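共同工房の移動ロボット製作 ギャラリー シミュレーション編

工房Radentの一角で作っている片腕の移動ロボット「Effiong」の記録です。台車と腕の組み立ては前のページにまとめてあるので、このページではパソコンの中の家「Dimholm」で進めている作業を載せます。作業しているのはChibuzor Omoregieさん(台車と電装)、Ebere Odukoyaさん(腕と手先)、それに私(ソフト全般とこのページの更新)の三人です。

Effiongの目標は、家の中を自分で移動して、扉や引き出しを開け、頼まれた物を取ってくることです。工房には作業台と棚しかなく、住宅らしい扉も廊下もありません。実機で試せるのは平らな床を走ることと、台の上の物をつかむことまでなので、家の中での動きは先にシミュレーションで作ることにしました。

1 部屋のモデルと見た目の差し替え

Dimholmは、間取り、家具、表面の模様を別々のファイルで持っています。間取りを決めたまま壁や床の見た目だけを入れ替えられます。最初に作った版は壁がすべて白の無地で、位置推定はよく動くのに、柄のある壁に替えたとたんに扉の検出が落ちました。今は柄の強いものを先に試しています。丸い石の柄の壁はその中でも手ごわい部類です。

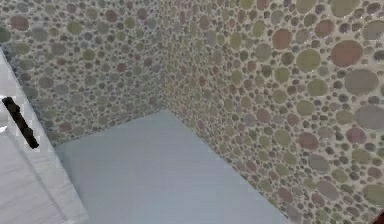 検出が落ちる原因は二つありました。一つは特徴点の取りすぎです。似た形が並ぶ壁では、一枚の画像から拾った点が隣の似た点と対応づけられ、台車が止まっているのに横へずれたことになります。一画像あたりの点数を最大2,099に抑え、壁に集中した点を間引くようにしたところ、ずれは目に見えて減りました。間引きの処理は画像を格子に切って、ますごとに上限を置くだけの単純なものです。

もう一つは取っ手の見つけ方でした。以前は「細長くて暗い部分」を探していたため、柄の影や目地を拾うことがありました。現在は深度画像を先に見て、面から手前に出ている部分だけを候補にし、そのあとで色を使います。順番を入れ替えただけですが、誤検出の記録を見ると効果は大きいです。

腕の側の設定もEbereさんが見直しました。取っ手の向きは水平か垂直と決めてあったのですが、斜めに見える場合に手先の回転が足りず、途中で計画が失敗していました。手首の可動範囲は実機に合わせてあるので広げられません。代わりに、台車が少し回り込んでから腕を出すようにしてあります。動作は長くなりますが、狭い場所では台車の向きのほうが直しやすいという判断です。

タイルの継ぎ目は今のところ見た目だけで、形状には凹凸を付けていません。凹凸を付けると接触計算が重くなり、私のパソコンでは実時間で回らなくなります。手先が壁に触れるような動きは計画の段階で禁止しているので、当面はこのままにします。

2 実機の寸法をモデルに合わせる

シミュレーションの台車は、Chibuzorさんが測った値で作り直しました。車輪の半径は69mm、台車の幅は60cmです。図面の値を使っていたころは、曲がるたびに少しずつ内側へ入り、廊下を抜けるころには壁に寄っていました。タイヤのゴムがつぶれる分を見ていなかったためです。荷を載せた状態で測り直した値を入れてからは、実機の走行記録とほぼ重なります。

モータードライバーはPlatellの基板を使っています。工房の棚に残っていたもので、説明書が片面しかなく、加速の設定はChibuzorさんが手で探りました。シミュレーションにも同じ加速の上限を入れてあります。急に止めると腕の先が揺れるので、腕を伸ばしているときは上限をさらに半分にしています。

3 扉と通路

部屋から廊下へ出る動作が、現在いちばん時間をかけているところです。扉は開き具合を変えられるようにしてあり、全開、半開き、わずかに開いた状態を毎回混ぜています。壁ぎわには柄の長い道具などを立てかけて、通れる幅を少し狭くします。何もない部屋で覚えさせた経路は壁に沿いすぎる癖があり、物を置くとすぐに引っかかりました。

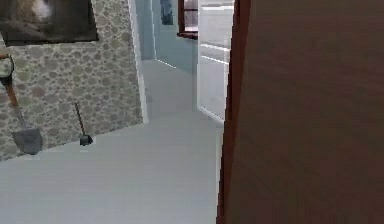
細い物の扱いには手を焼きました。前方の距離センサーは床から少し上の高さを水平に見ているだけなので、斜めに立てかけた棒は一点か二点にしか映りません。最初の地図作成ではその点をノイズとして捨てていました。捨てるのをやめると、今度は本当のノイズが障害物として残り、台車が部屋の真ん中で動かなくなります。

結局、水平のセンサーは壁と大きな家具のために使い、細い物はカメラの深度から別の層に書き込むことにしました。二つの層は更新の速さが違います。壁の層はゆっくり、細い物の層は速く書き換え、しばらく見えなければ消します。消すまでの時間はまだ仮の値で、短くすると振り向いた拍子に忘れ、長くすると片付けたあとも避け続けます。

扉のそばを通るときの余裕も変えました。開いた扉を真横に近い向きから見ると、板の厚みしか映らず、少し進んだところで急に大きな面が現れます。経路を引き直すたびに台車が止まるので、動きがひどくぎこちなくなっていました。間取りのデータから蝶番の位置を読み、扉が回る範囲をあらかじめ通りにくい場所として扱うようにしてからは、止まらずに抜けられる回が増えています。ただ、間取りを知らない家では使えない方法なので、Ebereさんは反対していて、画像から蝶番の側を推定する処理を別に書いています。

部屋を出て廊下の端まで行き、戻ってくるまでを一回として、夜のあいだに続けて走らせます。前回の設定では97回走らせて、失敗の大半は戻りの扉で起きました。行きは余裕があるのに、戻りは廊下側で十分に向きを変えられず、斜めのまま入って台車の角が枠に当たります。廊下で一度下がってから向きを直す動きを足す予定です。

4 残っている作業

床の摩擦は全室同じ値のままです。Chibuzorさんが工房の床で引っ張り試験をした値を使っていますが、住宅の床はもっと滑るはずで、板の端材を借りて測り直すことになっています。

照明も今は全体が均一に近い設定です。窓から強い光が入る場合と、夜に一灯だけの場合を九月のうちに追加します。取っ手の検出は明るさを変えるとまた落ちると思うので、その結果が出たらこのページに足します。

実機のほうは、腕の付け根の板を厚いものに替えている最中です。組み上がったら、工房の入口の扉を半開きにして、廊下へ出る動作から試します。走行ログの形式はシミュレーションと同じにしてあり、比較用のスクリプトは工房の共有フォルダの「Effiong」に入れました。使い方は同じ場所のメモを読んでください。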